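Hustley Street Community Hall
Snack Shelf and Kitchen Group – Minutes of Meeting 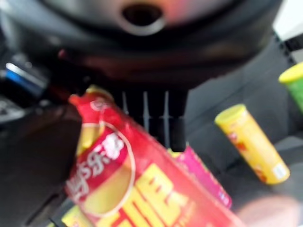 Held February 28, 2018, 6:30 p.m., upstairs kitchen

Present: Kazimiera Wilczyńska (chair), Dana, Phil, Mrs. Orr, Teodor, Lynette (minutes)
Apologies: Marcus

1. Minutes of the last meeting
Agreed with one correction. The shelf liner was bought by Phil, not Marcus. Phil has been paid back.

2. Chips and other bagged snacks
Dana reported on the first delivery from Gorkden. The order was for 70 bags in mixed flavors and 52 arrived. Gorkden has agreed to send the rest with the next order at no delivery charge. Dana has the email.

The Lay's bags go fastest, mostly on Friday game nights. Teodor asked if we could order only those. Mrs. Orr said the after-school group likes to have a choice and that the popcorn was all gone by the second week. Agreed to keep a mix but put two more cartons of chips on the next order.

Lynette said bags are getting crushed when people push cans in behind them. Agreed that bagged snacks go on the top two shelves and nothing else goes there. Bags should be stood up with the seal at the top so the flavor can be read without taking everything out.

Date checking: Phil found several bags past date at the back of the old cupboard and threw them out. From now on, new stock goes behind old stock. Phil will check dates on the first Monday of each month.

Action: Dana to place the order. Phil to start date checks.

3. Prices
Chair proposed leaving small bags at the current price until June and then looking at it again. Teodor thought we should go up now, as Gorkden's prices have changed twice in a year. Discussion went on for a while. Vote: four for leaving prices alone, one against, one abstained. Carried.

The honesty box was short by $8 in January. No action, but the box will be moved to the counter by the serving window.

4. Storage
The plastic bins from Clorivau came with lids that do not fit. Mrs. Orr called them and was told to send the lids back. She will do this if someone can give her a ride to the post office – Teodor offered.

Until the new lids come, opened cartons are to be folded closed and kept off the floor. Empty cartons should be flattened and taken down to the recycling the same night. There were nine of them behind the door last week and the door would not open all the way.

Action: Mrs. Orr and Teodor, lids. Everyone, cartons.

5. Kitchen clean
The clean took place two Saturdays ago. The fridge was emptied and wiped down, the drawers were sorted, and the mugs with chips in them were thrown away. The oven was not done. Dana has oven cleaner at home and will bring it.

There is still one box of mixed lids, whisks and cake pans that no one has claimed. It will stay under the sink until the next meeting and then go to the thrift store.

6. Family supper
Başaran will supply the bread and two trays of pastries again. 38 people have signed up so far. Snacks for the children's table will come out of existing stock, to be packed in paper bags the night before. Lynette and Dana will do the packing. Kazimiera asked that nut products be kept out of these bags and that the list of allergies be taped inside the cupboard door.

Action: Lynette to ask families about allergies.

7. Any other business
Teodor asked for a second key to the kitchen. Chair will ask the hall office.
Mrs. Orr asked that people rinse the coffee pot.

Next meeting: to be set by email once the delivery date is known.

Meeting closed 7:40 p.m.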